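In praise of the slow gate

I have been keeping sheep for long enough to have been told, on more occasions than I care to remember, that the one thing wrong with my farm is that it takes too long to get round it. My neighbour Riaan Van der Merwe says it kindly. The man who came to sell me a handling system said it less kindly, and then stayed for two cups of tea. They both have a point, I'm sure, but I should like to put in a word for walking among your stock every day, and for being in no particular hurry while you do it.

We run 300 ewes at Flulwood, on ground that goes from decent to frankly rushy, and it is divided by more gates than anybody would draw if they were starting afresh. My late father-in-law hung most of them, and he was a man who liked a gate. Getting from the yard to the top pasture and back used up the best part of my morning this May, what with lambs getting themselves on the wrong side of things (as lambs will) and an old dog who likes to stop and think. I came home with my tea stone cold in the flask, and I had also found a ewe starting to go lame, a water trough gone green, and a patch of wire that would have had somebody's leg by the end of the week. I doubt I'd have caught any of them from the seat of the quad.

Now, I am not against progress, and I'd hate anyone to think so. Paula Ilie, who farms across the valley and is a good deal younger and cleverer than me, has automatic drafting gates that read the ear tag and send each animal left or right, and I have stood and watched them with my mouth open. She weighed 616 lambs last season and was still in for her dinner. If you have a bad back, or two small children, or a job in town as well as the farm, I would never tell you to do without.

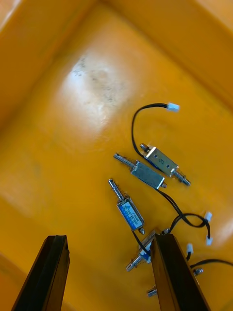

My quarrel is with the notion that looking at sheep is a chore like any other, to be got out of the way. A good shepherd is looking for the animal that is a little bit wrong, the one standing a yard further off than she ought to, with her ears at a slant that you couldn't describe to a vet over the telephone but would know anywhere. A tag reader can tell you which ewe she is and the scales can tell you what she weighs, and I'm grateful for both. But a gate that works itself comes down in the end to small parts, a solenoid with a couple of black wires on it or something of the kind, and it'll push and pull all day without once wondering why number forty is hanging back. The wondering is still our job, and I worry that we are arranging our days so as to leave no room for it.

Wubit Wolde came to us as a student and spent her first fortnight, poor girl, convinced I was wasting her time. I had her stand in the field corner before breakfast and simply watch. By the end she was picking out sore feet before I was, and she went home rather pleased with herself, as well she might!

I do wish the people who draw up farm plans and grant forms would leave a space for this sort of thing. There are boxes for fencing, boxes for hardware, and a very long box for software, and I have filled in most of them over the years. I have yet to see one that would pay for an extra pair of eyes at lambing, or help a young person spend a season learning beside somebody who has done it for decades. It would cost less than a good many of the machines, too, and it wouldn't need a new battery.

So by all means buy the clever gate if you can afford it. Then, with the hour it saves you, put your boots on and go up to the top pasture. Mind the third gate along, if it's ours, as it has dropped on its hinge and wants lifting.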